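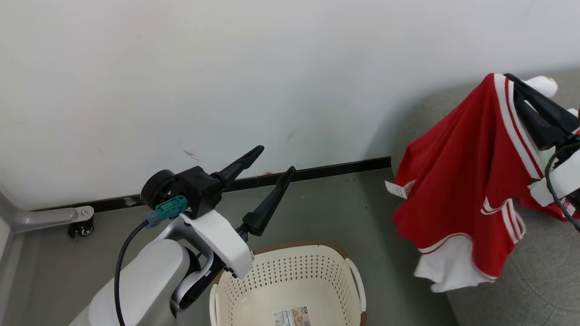
Packed lunches: talk notes

15/02/2022
By Krishnan

Say hi, thank Bradton for having me, check the people at the back can hear!

Start with the confession. I used to buy lunch every single day (a sandwich, a drink, and always the cookie by the till). Ask who else does this. Wait for hands. My worst month came to 123 dollars, and that was a month with a week off in it.

Then the soup story. Big pot on Sunday night, lentils, carrots, whatever onion is going soft, and I froze it in old yogurt tubs with no labels. Opened one at work and it was stewed apple. I ate it anyway with crackers!

Move on to what I do now:

Cook one thing on Sunday, enough for four lunches. Friday is leftovers or toast, I don't fight it.

Keep dressing in its own little jar. Soggy lettuce put me off salad for years.

Write on the tub. Pen and tape, done.

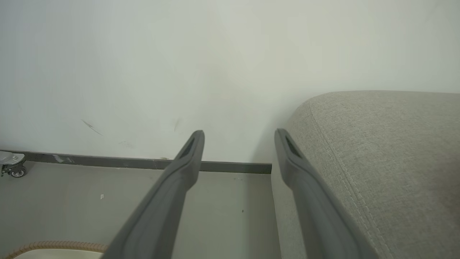
A bit of blank wall

Slow down for this part, I rush it. The Buvberg lunch group started in March with 12 of us swapping tubs on Wednesdays, and I've tried things I'd never make myself (cold peanut noodles, oh my goodness). Somebody's bean chili has up to five kinds of bean in it and I still think about it.

Mention the recipe sheet by the door. If there's time, do the rice question, cool it fast and get it in the fridge. Then over to them for their own lunch disasters.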